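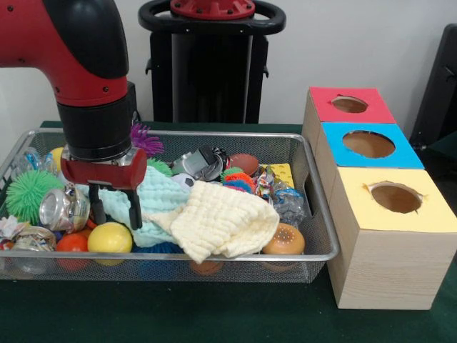
**What is a mixed toy basket?** It is an open container that holds small toys of different kinds, often with cloths and wrappers mixed in.

Wire mesh is common because items low in the pile can be seen from the side.

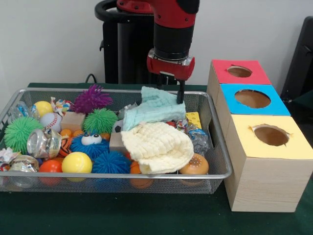
*Spiky balls, a toy bun and folded cloths in a wire-mesh basket*

Soft toys are often kept apart - on a shelf or in a box.
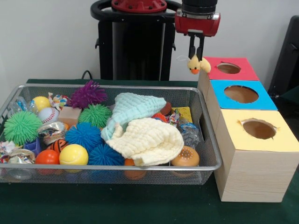
*Yellow plush duck near three stacked wooden boxes*

Smooth balls tend to settle below cloths.

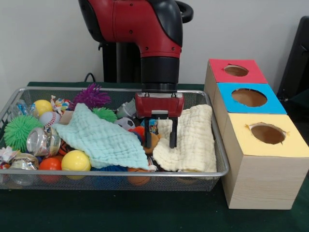 ## Sorting

Wrappers and paper are usually taken out first, then cloths, then balls.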